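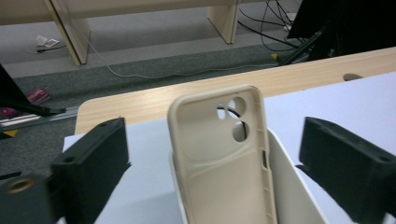 Photo: Osvaldo Tavares

4.2 Being from Dernport

The first thing a rapper in Dernport will tell you is where he is from. The second is where everyone else is from, and the two answers rarely use the same ruler. Of the 60 people interviewed, most described themselves as local, and most could name a fellow performer who claimed to be local and wasn't. Several named each other.

Earlier writing on small-city hip-hop tends to treat place as something an artist has, like a birth certificate. Our interviews suggest it works more like a bar tab. It is opened on arrival, added to by being seen, and argued over at closing time. Moving away does not settle it. A producer who records as Tateo left for the coast five years before we met him and was still listed on Saturday bills as "hometown hero," a phrase he said he had asked promoters to stop using. He was born two states over.

Three kinds of evidence came up when people defended a claim. One was schooling, though only certain schools. Another was having played Robles, the back room of a former tire shop on the north side, before it had a stage. This last detail did a good deal of work. If everyone who says they played Robles before the stage did so, the room held several times what the fire marshal allowed, and the sound man remembers it as mostly empty. The third was the ability to give directions using buildings that had been torn down.

Newcomers had their own ways in. The quickest was to run something tedious. People who booked open mics, printed flyers or owned a working van were called local within a season, whatever their accent. Verse skill took longer. One MC from out of state told us she had won two battles in a row at Skumside and was introduced at the third as "visiting." She had lived four blocks from the venue the whole time. She then lent the house a pair of monitors and has been from Dernport ever since.

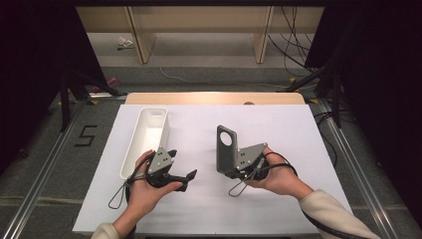 Figure 2. White tray and hand-held grippers over a white board. Photo: Osvaldo Tavares.

The older members of the scene were less strict than we had been warned to expect. Fulgencio Lozano, whose tapes are the ones most often cited as the start of the "Dernport sound," was asked what that sound was. He said it was a broken compressor. Younger producers have since gone to some expense to reproduce it, and at least one sells a sample pack. Lozano does not mind, but he would like the compressor back from whoever borrowed it.

Lyrics were a poor guide to any of this. Street names turned up most often in songs by people who had moved away, and least often in songs by people who had to drive down those streets to work. Performers who had never left wrote largely about leaving. We coded these mentions twice, once before and once after learning where the writers lived, and the second pass was more embarrassing than useful (see 4.4).

The word "transplant" deserves a note. It was used freely about others, usually in a friendly tone, and almost never about the speaker. When one of us used it in an interview as a neutral term, the conversation stopped for long enough that the recorder, which was set to cut out silence, ended the file. Later interviews used "moved here," and went better.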